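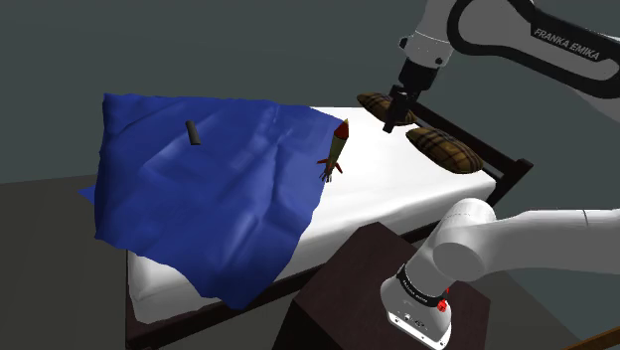
A blue blanket on a white mattress, with the pillows up against a dark wooden headboard.

My grandmother made her bed before she'd had so much as a sip of coffee, and for most of my life I took that as a sign of good character and left it at that. Then in May I spent a night at Giuliana Castaño's guesthouse in Furkham, where she has been changing sheets for longer than I've been paying bills, and she told me over toast that she leaves every bed open until 10 in the morning - windows up, covers thrown back, the whole room breathing.

"Let it air," she said. "Then make it, if you still feel like it."

Well, I went home and tried it! It took me 2 weeks to stop fussing every time I walked past the bedroom door, and my husband, bless him, says he can't tell any difference at all, but I do like the smell of the pillowcases.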